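Stosham Recipe Cards: a transcribed collection of home cooking

README for the current release, last tidied in May

What you've got

Welcome, and thank you for opening the README first! What you have downloaded is a set of 1,256 recipe cards, typed up from the tins, drawers, envelopes and backs of cupboards of people who live in Stosham or used to. Most are for baking, because baking is what people write down (hardly anyone keeps a card for how they do their chops), but there is a good run of pickles and chutneys, a few soups, and one set of instructions for ginger beer that I would not follow indoors.

I started with my grandmother's tin and the idea that it would take a winter. It has taken a good deal longer than that, and I've enjoyed nearly all of it, apart from the jam.

What's in the folder

There are two files. The first, cards.csv, has one row for each card. The second, notes.txt, is where I've put anything that wouldn't sit nicely in a column, such as the three-way argument in different inks on the back of the Berkon fruit loaf.

The columns in cards.csv

There are five, and I have tried very hard not to add a sixth.

card_id - a plain number, given out in the order I typed them. It doesn't mean anything else, and a low number is not an older card.
title - as written, including "Mum's" and "the good one".
source - the family or tin the card came from, where they were happy to be named. Otherwise it says "private".
body - the whole text of the card, with ingredients and method run together if that's how the writer did it.
language - en, hu or mixed.

How the typing was done

Everything was typed by hand from the card itself or from a clear photocopy. I kept the spelling as I found it, so you will meet "choclate", "desert spoon" and at least one "bicarb of sober", and I'd ask you to leave them alone in any copy you pass on. Where a word was lost under a butter stain I have put [unclear]. Where a card had been corrected by a later hand I typed the corrected version in the body and moved the older one to the notes, which felt like the kindest way to treat both cooks.

Measurements are the sticking point. A cup in one tin is not a cup in the next, ovens are "moderate" or "quick" or "as for scones", and the Sárközi cards measure flour by a particular blue mug that went missing some time ago. I have not converted any of it to grams or millilitres. If you need metric for your own work, please make a new column and keep the body as it stands.
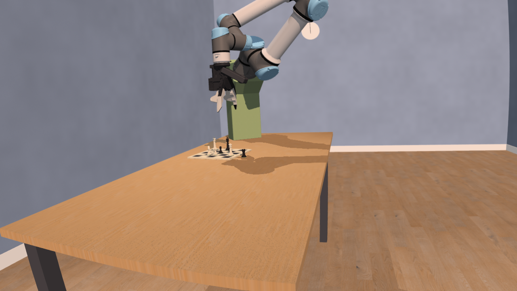 Jolán Sipos wrote in after the last release to point out that I had been treating the Hungarian cards as rough drafts of the English ones, when on several of them it was clearly the other way round: the English had been copied out later for a neighbour and had lost the poppy seeds along the way. I went back through the lot with that in mind, and the language column is much better for it.

The Hungarian cards

More than 200 of the cards are wholly or partly in Hungarian, nearly all of them from the Sárközi tins. Accents are kept throughout and the file is saved as UTF-8, so if you open it and see little boxes or question marks in the middle of the words, have a look at your import settings before you write to me. I haven't translated anything. My own Hungarian runs to cake and not a lot further, and a translation by me would do nobody any favours.

Known problems

The Jeltbridge cards came to me already sorted and thinned out, so the savoury dishes are missing and I can't say what else went with them. There are duplicates too, and I've left them in on purpose, as the same lemon slice turns up under all sorts of names with slightly different amounts of sugar, and following it from one kitchen to the next is half the fun. Dates are scarce. Some writers put one on, most didn't, and I have not guessed.

Please don't use the preserving recipes as safety advice. A number of them reflect the habits of their time, and the bottled beans in particular should be read and admired and left at that.

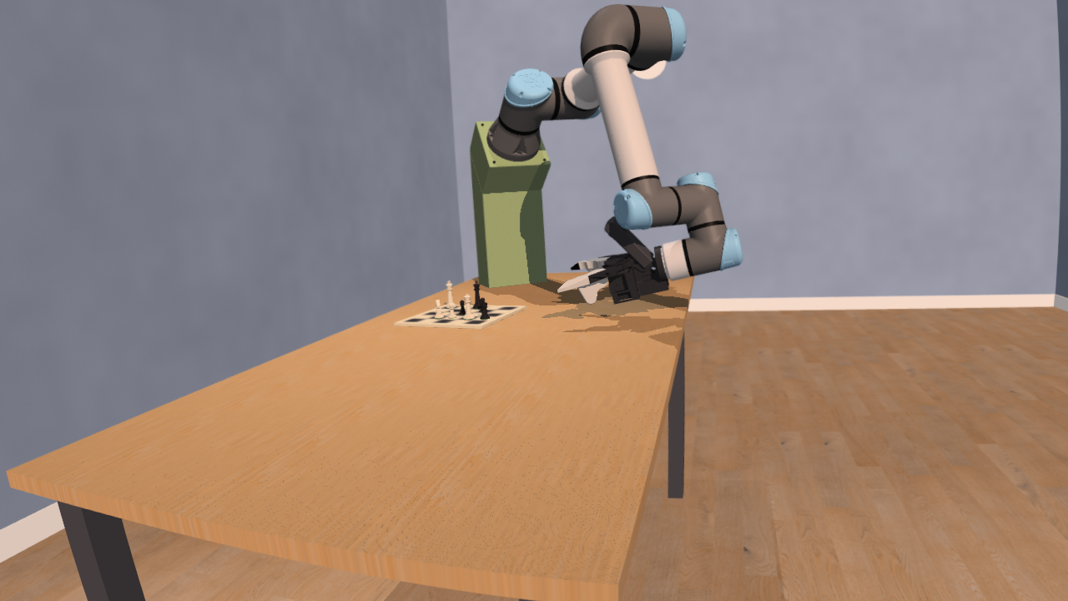
Can I print some of the recipes in a fundraising cookbook?

Go right ahead, so long as the source stays with each recipe and you leave out the rows marked "private". Those families were happy to have the cards kept and studied, but they'd sooner not see them in print.

Corrections and new cards

Corrections are very welcome, big or small. Send the card_id along with what you think it should say, and if you have the original in front of you, tell me so, as I'll generally take your eyes over mine. New cards are welcome as well - photocopies are fine, and please do the back as well as the front, even when it looks blank.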